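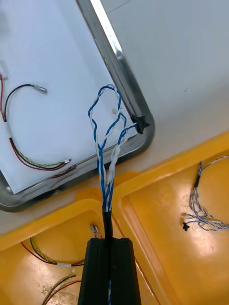
Filed under: Equipment Planning > Budget Requests > Small Parts Handling

plovcombe_ops
The Plovcombe site requests comment on its draft equipment plan before submission. The plan covers 3 cells for picking wire harnesses out of divided bins and placing them on trays. The blue-and-white and the red and yellow-green types are both in scope. Our preferred supplier is Hadesero. Funding would be drawn from the July allocation.

hokport_planning
Hokport supports the request in principle. We would ask that the grippers be budgeted as a separate line. In our own plan they were folded into the arm price, and the replacement fingers then had no account to be charged to.

plovcombe_ops
Noted. The draft will be amended.

line4_finance
I must record an objection to 3 cells. The trial log submitted with the draft lists 300 picks, of which 71 required a person to step in, mostly where the twisted pairs had caught on one another. That rate does not support a full purchase. One cell should be leased for 90 days and the remainder deferred.

hokport_planning
We do not agree with that reading. The log combines both harness types and does not state which bin each failed pick came from. Loose bundles with a connector at the end will catch on a neighbor in any shared compartment. The proper remedy is a bin with more partitions, and the cost of bins is minor beside the cost of an arm.

line4_finance
If the remedy is the bin, the bins should be bought first and the trial repeated. I see no line for bins in the draft.

Na
Two items appear to be missing. The first is fixturing for the trays, as the placing position will drift if the tray can shift on the table. The second is operator training, which our department was obliged to fund out of maintenance last year.

plovcombe_ops
Tray fixturing is included under "cell furniture." Training is not, and will be added. On the matter of the lease, Hadesero has quoted for purchase only. We will request lease terms for one cell and circulate both options.

line4_finance
Please also ask whether lease payments are credited toward a later purchase. My objection stands until the repeat trial is reported by harness type.

hokport_planning
Hokport maintains its support for 3, subject to the bin line being added.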